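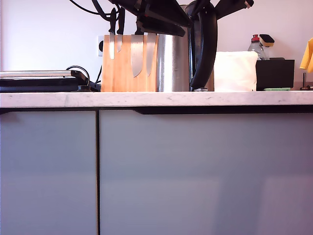 アームを一台買う見積りだけ先に出しても、あとから指先とケーブルの追加が来るなら稟議は二度手間になる、一式の金額が分かる表にしてほしい、とOmvilleの購買窓口から返信が来ている。本版のREADMEではこの要望に沿って、データの説明に加え、同じ構成で収録拠点を増やす場合の機材の数え方と予算の区分をまとめた。

Skomix 台所作業データ README

概要
Skomixは、家庭用の台所カウンターでロボットアームを動かした収録をまとめたデータである。収録はOmvilleとKekemachの二拠点で行った。計画は3,000エピソード、公開版に収めたのは2,671エピソードで、差分は同期ずれ、記録の途中終了、ラベルの不備により除外したものである。除外分は配布していない。

用途
把持、配置、拭き取り動作の学習と評価。加えて、導入前の機材検討の資料としても使える。可搬重量や速度の比較試験を目的とした収録は含まないので、機種選定の性能根拠には使わないこと。

収録環境
カウンターは展示用に片付けたものではなく、調理器具や洗い物の道具を置いたままの状態で使っている。天板は白い大理石で、黒いコンタクトグリル、包丁を前面に並べた木製ナイフブロック、ステンレスの円筒容器、白い紙ナプキン、赤いキャップの洗剤ボトルなどが奥の壁沿いに並ぶ。アームは黒で、湾曲した黒い指を上から天板に下ろす姿勢がある。同じ場所で人が普通に作業することもあるため、物の並びはエピソードごとに一定ではない。
この条件は予算にも関係する。物の多いカウンターでは指先が器具や壁に当たる機会が増えるので、指先部品は付属品ではなく消耗品として計上している。

ファイル構成
episodes/ 収録本体。拠点別、作業別に分かれる。
meta/ エピソード一覧、作業名、除外理由の集計。
calib/ 拠点ごとの校正値。機材を交換した時点で別ファイルになる。
budget/ 機材表、更新時期の記録、見積り依頼のひな形。

機材の区分
機材表は次の四区分で書いている。区分が違うと社内の承認経路も変わるため、発注時にまとめ直さないでほしい。

区分A 本体
アーム、制御装置、電源。固定資産として扱う。納期が最も長く、ここが決まらないと設置日も決まらない。見積りは必ず設置費込みと設置費別の両方を取る。El Khatibの見積書は輸送と据え付けが一行になっているので、分けた形で再発行を頼むこと。

区分B 手先
グリッパー本体と指。本体は資産、指は消耗品。Omvilleでは当初、本体と指を一つの品目で申請し、指だけの追加購入が資産の修理扱いになって時間がかかった。Kekemachでは最初から別品目にした。新しい拠点はKekemachの書き方に合わせる。

区分C 配線と固定具
通信線、電源線、結束材、取付金具。単価が小さいので見積りから漏れやすい。台所では電源の位置を動かせないことが多く、必要な長さは現地で測らないと決まらない。図面から拾った長さで発注した分は、Omvilleで買い直しになった。

区分D 小物と復旧費
作業対象の食器、布巾、スポンジ、洗剤、紙類と、天板や扉を傷めた場合の補修費。小物は収録用と予備を同じ品番でそろえる。途中で製品が廃番になると見た目が変わり、前後のデータを同じ条件として扱えなくなる。

数量の決め方
指は1,000エピソードごとに一組を交換する前提で計上する。傷みが見つかれば途中でも交換するので、これとは別に各拠点で一組を手元に置く。3,000エピソードの計画を立てる場合、本体に付いてくる一組を初回分に充てるかどうかで必要数が変わる。見積り依頼のひな形では充てないほうを既定にしてある。
アーム本体の予備は持たない。故障時は収録を止め、もう一方の拠点で続ける。この方針は二拠点が動いている間だけ成り立つもので、単独拠点で始める場合は代替機の貸出条件を契約前に確認する。
制御用の計算機は、記録と制御で一台ずつ分けた。一台にまとめた時期の収録には同期ずれによる除外が多い。機材表の旧版には一台構成が残っているが、新規の発注には使わない。

予算の時期
申請は本体、手先、配線の順ではなく、三つを同じ回に出す。小物は設置日が確定してからでよい。11月は他部署の申請と重なり審査が遅れるため、その前に見積りをそろえておく。見積りの有効期限が審査中に切れた場合、同じ金額での延長を断られたことがある。期限は申請書の備考に書く。

現地確認の項目
天板の奥行きと、壁からの距離
天板前縁の形状と、固定具を当ててよい場所
壁コンセントの位置と空き口。置いてある器具で隠れていないか
扉と引き出しを開けたときの干渉
水栓と配線の距離
アームを上から入れる場合の、上方の空き
通常の調理や片付けに使う時間帯

調べた結果はbudget/にあるsite_checkの書式に記入する。未測定の欄は空白にせず「未測定」と書く。空白のまま出された書類は、該当なしと読まれて通ってしまった例がある。

含まれないもの
各社の見積金額そのものは配布物に含めない。budget/にあるのは品目、数量、区分、交換の記録だけである。人件費、場所代、電気代も対象外とした。Kekemachの場所代は別予算で処理しており、二拠点の総費用をこの資料から比べることはできない。

既知の問題
Omvilleの校正値のうち、指を交換した直後のものに更新漏れがある。該当するエピソードはmeta/の一覧でcalib_pendingと表示される。評価に使う場合は外すことを勧める。
作業名の表記が拠点で統一されていない。「拭く」と「拭き取り」は同じ作業を指す。
Kekemachの機材表では、取付金具の一部が区分Bに入っている。次版で区分Cに移す。

変更履歴
本版 機材の区分を追加。指の交換間隔を1,000エピソードに統一。見積り依頼のひな形を一式用に変更。
前版 収録数を2,671に確定。除外理由の集計を追加。

連絡
データの誤りと機材表への追記は、Skomixの課題管理に登録する。見積りの相談は件名に拠点名と区分を入れる。金額の入った書類は課題管理に添付せず、購買窓口へ直接送ること。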